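Section 4: Collecting Episodes with the Handheld Gripper

7 min read

By now you have charged the unit, paired it with the Skutodix recorder and argued with the license screen. Congratulations. The dull part starts here, and it is the part the policy learns from, so please be awake for it.

Before you begin

The task in this section is folding box handling: approach, grip, close the flap, let go. A usable set for one object is 106 accepted episodes. You will record more than that. Everyone believes their rejects will be few, and everyone is free to go on believing it.

Work on any flat surface with room to move. Busy stone is welcome. Models trained only on plain white tables have a way of treating the first kitchen they meet as a personal insult.

4.1 Record an episode

1. Wipe the wrist camera lens with a dry cloth. Your sleeve is not a dry cloth.

2. Check both fingers for tears and make sure they open and close without sticking. If a finger has worked loose, go back to Section 2 and seat it again.

3. Open Zerkodix, choose your task, and type your operator name the same way every time. The database holds four spellings of Remo Parisi, one of them with a semicolon.

4. Set the object down at a new spot and a new angle. Operators drift toward the same comfortable placement after a dozen tries, so turn it further than feels natural.

5. Press the side button once and wait for the tone. Anything you do before the tone is between you and the box.

6. Approach with the fingers apart. Keep part of the object and at least one fingertip in the wrist view for the whole approach. In the view below, the box sits low and to the left with a flap angled out toward the middle, and the right finger has open countertop between it and the flap's point. An off-center view like this is fine to keep.
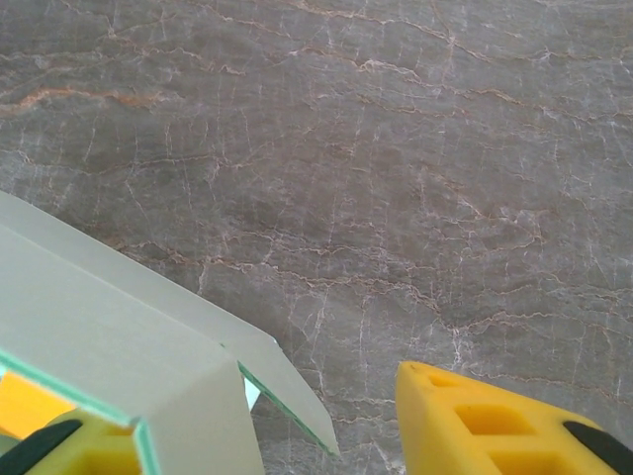
7. Close the fingers slowly on the part you mean to move. If you miss, back off and try again within the same episode. One recovery is useful. Five are a cry for help, and you should discard the episode.

8. Finish the task, open the fingers, lift clear and hold still until the second tone.

9. Press Keep or Discard. Decide now. "Review later" is a folder with 1342 episodes in it, and the folder is not getting smaller.

CAUTION: Do not squeeze stiff or sharp-edged objects at full grip. The fingers are soft and will lose.

CAUTION: Keep your free hand out of view. A model that has seen a helpful thumb in every episode will wait patiently for the thumb.

NOTE: Pale, glassy materials can fade into the background under strong light. Turn off any lamp that puts a hard glare on the object. Soft, even light works best.

4.2 Check the batch

Stop after every 20 episodes and play back three of them at normal speed. You are looking for dropped frames, a clock that has wandered, and gripper width readings that stay flat while the fingers are plainly moving. Any of these means the batch goes in the bin, along with your afternoon.

If the width reading is flat, restart the recorder and run the calibration from Section 3 before recording again. If it is still flat, swap the cable. It is usually the cable.

4.3 Upload

Connect the dock and choose Send to Lundance. Leave the lid open. The recorder holds up to 1740 episodes and refuses new ones when full, with a beep that is easy to mistake for approval.

Do not rename files before the upload finishes. Afterward you may call them whatever you like.

Related sections
Section 2: Fitting and Replacing the Fingers
Section 3: Calibrating Gripper Width
Section 5: Labeling Failed Grasps
Butkienė Dock: Lights and What They Mean
Sorting Out Duplicate Operator Names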